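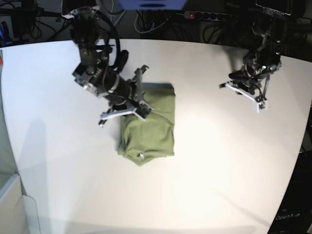 Folded olive green, white tabletop.

Damomari Home Notes
31/12/2020

Winter laundry, small place, no yard

Quick one before the kids get up. People keep asking about drying stuff indoors and getting it put away without the whole apartment smelling like a gym bag. So. Everything I do, more or less in the order I do it.

Washing

Smaller loads. I know. But a stuffed drum gives you sour towels and there's no fixing that later on the rack. Two-thirds full, tops.

Extra spin at the end. Just press the button again. Takes 12 minutes on mine and saves most of an evening on the rack. Not for wool, not for anything with beads or glued bits.

Shake each piece hard when it comes out. Sleeves too. Legs of pants, snap them like a towel. Don't leave the load sitting in the machine while you make a call, I did that all fall and had to rewash half of it.

Detergent - less than the cap says if you have soft water. We're on hard water here so I stay near the line. I use Ileo, the unscented one, becuase the scented made my neck itch. Whatever you have is fine. Powder for whites, liquid for the rest.

Socks go in a mesh bag. Zip it. Tuck the zipper pull under the little elastic or it'll rattle against the glass the entire cycle.

Drying

Rack goes in the room with the window that opens best. For us that's the hall end of the kitchen. Window cracked, door shut, fan on low pointed under the rack and not at it. Thick things on the outside rails, thin things in the middle.

Jeans inside out, hung by the waistband with the pockets pulled out. Hoodies upside down from the hem so the hood isn't dripping on itself. Sheets over the top of a door, old towel underneath to protect the paint, and flip them at lunch.

Not on the radiator. We ruined a strip of wallpaper behind ours in March and the landlord noticed.

If the window's streaming wet in the morning there's too much on the rack. Wipe it down, including the sill corners, and run a smaller load next time. A plug-in dehumidifier is great if you can afford one. The one from Bucur that my sister passed on to us is loud but pulls a lot of water out. Empty the tank before bed.

Towels: dry them all the way. Feel the hem and the hanging loop, those stay damp longest. A towel folded slightly damp will stink up the shelf, and everything next to it.

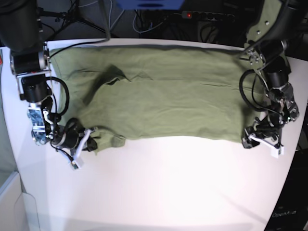 Wrinkles mostly happen between the rack and the drawer. You take a shirt down, drop it on the pile, the pile sits on a chair, done for. Clear a flat surface first, bigger than the biggest thing you'll fold, and take things to it straight from the rack. Lay the piece out wide and pull the bottom corners out before you fold anything. Then look for ridges, like the one running on a diagonal across the green cotton-looking piece up there. Fold over one of those and you've pressed it in for good. Lift the edge, let it drop, smooth from the middle out with the side of your hand. Fine little creases going straight across I leave alone. Knits, same thing but no pulling, just pat.

Ironing, if you must

I iron on two occasions a year. For everything else: spray bottle, plain water, light mist, smooth with your hands, hang for a bit. Works on cotton tees and pillowcases. Does nothing for linen, linen you iron damp or you accept it.

Dark stuff inside out. Anything with a print, inside out and a dish towel on top. Buttons: iron around them from the back, face down on a folded hand towel.

Scorch mark, light one? Dab with white vinegar and water, blot, wash again. A brown one is staying. Make it a rag.

Clean the iron plate while it's cold. Baking soda and a drop of water, soft cloth, wipe with a damp one after. Get it out of the steam holes with a cotton swab.

Putting away

Stand things on edge in the drawer, like files. You see all of it and the kid doesn't dump the stack looking for the dinosaur shirt. Leave a hand's width empty at the front or it jams.

Sheet sets inside one of their own pillowcases. Write the bed size on a bit of masking tape on the shelf, not on the sheets.

Five hangers per person for the hall hooks, that's my rule. Coat, rain coat, the rest is up to them. When they run out something goes back to the closet.

Cedar blocks lose the smell. Light sandpaper, they come back. Lavender bags I find useless for moths, sorry. What helps is vacuuming the closet floor, the corners and along the baseboard, and washing wool before storing it.

Spare buttons - tape them to an index card with the name of the garment. I have a jar of buttons from before I did this and couldnt tell you what a single one belongs to.

Marking

Names and tags for daycare, camp, shared laundry rooms. Laundry marker on the care label is the fastest. Iron-on ones last if you let them cool completely before touching. Stickers come off in the wash unless they're made for it, so check the packet. Put the tag in the same spot on everything so you can find it when you're in a rush.
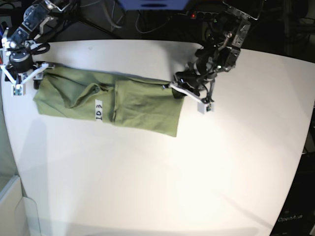

Maricica Lazăr wrote in to say the iron-on kind lifted at the corners for her until she started giving them a second press from the inside of the garment, and that she now sews a single stitch through each end on anything that goes to daycare. She also wants it known that the extra spin is a bad idea on a top floor with old boards. Fair. Ask your downstairs neighbor.

Haoran Ren asked how long a rack load should take. Around five hours for shirts in our kitchen with the fan going, jeans overnight. If yours are way slower try spacing first, then the fan.

Stain chart is still on the old Londau page, haven't moved it over yet. Grease section is right, ignore the bit on red wine, I need to redo it.

Kids are up.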